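Ninora bench arm: frequently asked questions

Can the arm do household chores yet?
Some of them, at a fixed table. It can pick up, move and set down rigid objects within reach. It does not climb stairs, open doors or clean a bathroom.

Can it fold laundry?
Hand towels only. Shirts are in testing at our Lukumay workshop and the results do not yet justify a release.

What can it lift?
Up to 700 grams, measured with the arm fully extended. Wet or greasy items should be treated as heavier.

Is it faster than a person?
No. Sorting a tray of cutlery takes it 7 minutes. Mwangi Waweru, who runs our trials, does the same tray in under one.

Does it work on a shop floor?
For light bench work, yes — kitting, loading small fixtures, moving parts between trays. It is not rated for use beside an open press or a saw.

Why does it struggle with paper and card?
A two-fingered gripper needs an edge to close on. A sheet lying flat offers almost none, and pushing down harder tends to crease it.

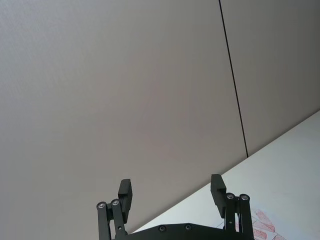 Sliding the sheet to the table edge first is more reliable, but it adds a second movement and a second chance to fail. The Prekimar suction attachment deals with smooth card and does poorly on tissue.

Who do I contact about a trial?
Write to Obadia Nzioka on the applications desk. Trials are booked from January and last 2 weeks.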